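Print this page | E-mail this article

3.2 Garment handling task

The course project asked each student team to record demonstrations of folding and stacking clothes in a home setting, using hand-held grippers in place of a full arm. Teams in the Salcedo section collected 1,052 demonstrations and the Virkel section 1,672. Garments were handled on top of a printed cloth – a harder background than the plain mat used in the pilot, as its pattern competes with the edges of the garment. 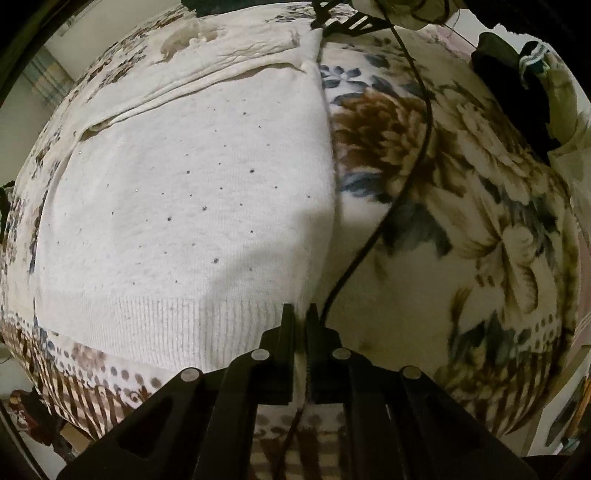 Grasp points were left to the operator. The written protocol asked only that the fingers close on a hem or a folded edge, and that the grasp be kept until the garment had been moved. Knits with a ribbed band were labeled separately from woven items. A student annotator, Consuelo Ortuño, marked the opening and closing of the fingers in each recording with the Prukel labeling tool.

Of the recordings reviewed, 152 were set aside for unclear labels. Most of these showed white or cream cloth in strong light, where the fold line was hard to place.

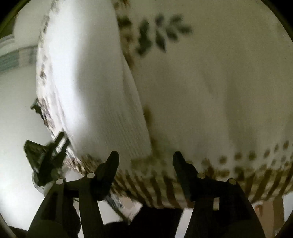

Figure 4. Wrist views from the garment task. Fingers closed on a ribbed hem (first view) and open near a folded white panel (second view).

We held out 30 recordings for testing and trained the Varkby baseline on the rest. Results by fabric type are given in Section 4.

Contact the editors | Copyright held by the authors | Back to top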